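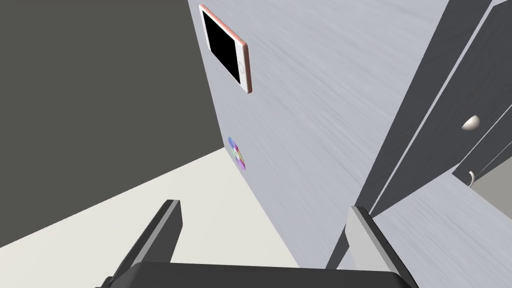 Kondari is looking for households and small workshops to try out its tabletop simulation kit, a software package for people who want to practice robot arm tasks on a computer before they buy or build any hardware. The kit comes with a set of rendered rooms, a two-finger gripper, and furniture with doors and drawers. You pick a task, move the gripper with a game controller or keyboard, and save your attempt. In the cabinet room, for example, you work from the gripper's point of view, with a phone and a small multicolored disc ahead of you on a light gray wood-grain surface, and a dark cabinet with a round knob off to the right. Other rooms use different furniture and different objects.

We need 39 participants for the spring trial. It starts in March and runs for 7 weeks. No experience with robots is needed, and we would like at least half the group to be people who have never used one.

What you will do

Install the kit on your own computer and complete two sessions a week, each lasting under an hour. In each session you work through a short list of tasks, such as picking up an object or opening a drawer, and then fill in a form about what was hard to do or hard to understand. We are most interested in the controls, the viewing angle and the written instructions. The physics settings are being tested by another group and you can leave them as they are.

Halfway through there is a video call with our support team in Drondorport. If you live close enough to come in person, you may do that instead - please say so when you apply.

Who can apply

You must be 18 or older and have a desktop or laptop with a separate graphics card. Tablets and phones will not run the kit. You need a steady internet connection for uploading session files, which can be large. People who work for Kuroda or any other reseller of our products cannot take part.

What you get

Participants who finish the trial receive $900, paid in two parts, and keep their license to the kit, including the Pluvwood furniture pack. If you drop out after the halfway call, you keep the first payment but the license ends.

How to apply

Fill in the form on the trial page of our website. Tell us what computer you have, which hours suit you, and whether you have used simulation software before. A few lines is enough - we do not need a resume. We will answer everyone, including those we cannot place this time. Applicants who are not placed can ask to be put on the list for the next trial.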